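4.2 Tables as places to pause

The corridor tables gave us some of the most enjoyable material in the whole study. We had expected people to treat them as somewhere to put a bag down for a moment. What we found was much richer: small, lively collections of drinks, leaflets and decorations that made a passing place feel like somewhere worth stopping!

Our records cover 379 table visits across 8 sites, among them the Nister and Arriaga buildings. Each visit was noted on a Prurura sheet, with one line for drinks, one for printed matter and one for plants. The sheets are short (a good thing, as they were filled in standing up), and they still let us compare a busy table with a quiet one quite closely.

Drinks deserve a paragraph of their own. Of all the visits, 70 included a bottle, and the bottle was very often the tallest everyday thing on the table. A bright label catches the eye from well down a corridor, and several visitors told us they had noticed the drink before they noticed the table. We were delighted by this, as it fits so well with the earlier Pudico work on colour in shared rooms.

Coasters, stickers and small cards came up less often, but they do a lot to make a table feel looked after. Plants have a similar effect. Figure 6 shows a Schweppes bottle at one table, with leafy greenery to the left in both views.
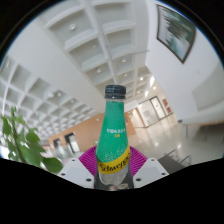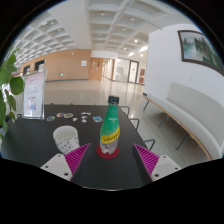
Figure 6. Bottle with a green and yellow label area, and leaves at the left.

Does a table need chairs for people to stop at it? Chairs help with longer stays, but short stops depend far more on there being something to look at or pick up. At 9 of the tables we followed through July, visitors stood to read a leaflet or finish a drink and then walked on, even with free seats beside them. We return to these standing visits in section 4.3, where they are set against the seated ones by time of day.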